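Wanted: people to play kitchens with me (grown-ups, I mean you)

Posted in Community noticeboard > Paid bits and bobs

Hello! I run the play corner at Keson, the drop-in family room above the library, and I'm after 14 people to spend a morning or an afternoon with our kitchen things and tell me what they think of them. You'll get paid, you'll get lunch, and you'll get to boss somebody else about over where the colander goes.

A bit of background. We've got a grant to put together kitchen play boxes that families can borrow and take home, and I've spent the whole winter collecting bits for them. Plates, cups, bottles, little pieces of pretend food, far too much of it if I'm being truthful (my hallway is a disgrace). Now I need to find out which of it people enjoy using, which of it gets left at the bottom of the box and how quickly it can all be tidied away by someone who has never seen it before.

You'd work in pairs at a table. One of you lays out a meal however you fancy, the other one clears it and packs the box, and then you swap. After that we have a cup of tea and I ask you nosy questions. I've got very attached to the sage green pieces and the pinky-mauve plate, so do be brave if you think they're horrid!

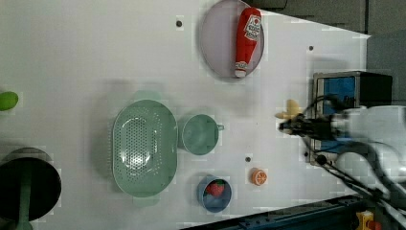 Do I need to have children to take part?
Anyone over 18 is welcome, whether you're a parent, a grandparent, a childminder or someone who hasn't touched a toy tomato in thirty years.

Sessions last three hours and run on Thursday, one starting at 9.30 and the other at 1.30. Come to whichever suits you, but please only the one, as I'd like fresh eyes each time. You'll be paid £8 for every half hour, and bus fares are on top if you keep your ticket. Lunch is soup and rolls from Mateo downstairs. Let me know if you can't eat something and I'll sort it out with them.

You'll be standing for some of it, though there are plenty of chairs, and the lift is working again. I'm sorry to say there's no crèche this time round.

To put your name down, send me a few lines saying which session you'd like and what your own kitchen cupboards are like. Tidy people and hopeless people both wanted, I've got far too many tidy ones so far! Email the play corner through the Keson contact page with "play boxes" in the subject, or leave a note at the front desk.

I'll write back to everybody by the end of January, including those I can't fit in.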